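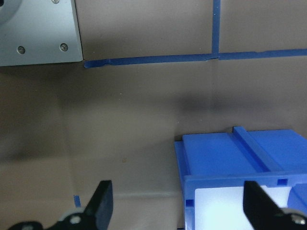
Bergeron

Fingers spread at the blue bin, blue tape on the brown behind them. The bin is where the Jurum arm got into trouble in March and again in May.

This page covers the two stops on the Jurum bench at Prostudum. The write-up for the safety file is longer and has the logs attached. People on the other benches asked for something shorter that they could read over lunch.

The first stop was on March 3, 2019. The arm had done 342 picks since the morning start, all of them ordinary. On the next one it went down beside the bin, closed on nothing, and then kept pushing down. The force limit should have stopped it right away. It took long enough that the person at the bench reached the stop button first. Nobody was hurt. The bin had moved a little and one finger had a scraped tip.

We blamed the bin. It isn't bolted down, and if it sits off its mark the arm will come down in the wrong spot. That was true as far as it went, so we put it back, changed the finger, ran the arm slowly for the rest of the day and saw nothing odd. The force limit was noted as "slow to trip" and left for later. It should have been looked at that afternoon, and that is on us.

The second stop was in May. Same kind of pick, same bin, and this time the bin had been checked against its mark that morning. The arm closed on nothing again and pushed again. We locked the bench out and took the wrist apart.

What we found was a cable. The force sensor lead runs through the wrist and had been clamped too tight on the inside of the bend. With the wrist turned one way the reading was fine. With it turned toward the bin, the reading froze for a moment at whatever it had been last. The controller, an Isance unit, took the frozen number as good news and carried on.

The missed picks were a separate problem. The camera offset had been typed in again after a software update, and one value had been rounded. Out in the open part of the bench the error was too small to matter. Close to the bin wall it was enough to put the fingers on the wrong side of the piece.
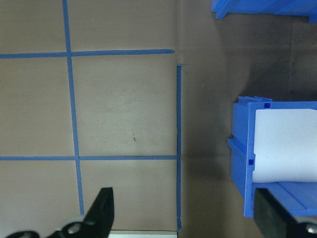

So there were two faults, and either one alone would probably have gone on for months without much notice. The offset made the arm miss, and the cable kept it from knowing it had hit something. We had been treating every missed pick as the bin's fault, which hid both.

Changes made since:

The lead now has a slack loop and a wider clamp. It gets swapped at 3,000 picks whether it looks worn or not. The old sheet let it run up to 4,000.

If the force reading doesn't change at all over a short stretch of movement, the arm stops. A live sensor always wobbles a bit, so a perfectly steady number is treated as a fault.

The offset is loaded from a file. Nobody types it in by hand any more, and the file is compared with the last good copy at start-up.

Missed picks are logged with the wrist angle. Had we done that in March, the cable might have shown up then.

The stop button has moved to the near corner of the bench. In March it could be reached, but only by leaning over the work area - not something anyone wants to do with the arm pushing.

The slow-speed test after a repair now includes every wrist angle used in a normal run. The one we did in March mostly kept the wrist straight, so it was never going to find this.

The bench is back at normal speed. The bin still isn't bolted down, as we need to lift it out to clean under it, but we are trying a pair of locating pins. If your bench has the same wrist, open the cover and look at the inside of the bend before your next long run. Please lock it out first.

Search this site
Enter keywords
Go

Related galleries
Jurum bench: fitting the new wrist clamp
Isance controller: start-up checks
Finger tips, worn and new
Lockout tags and where to hang them
Prostudum workshop: bench layout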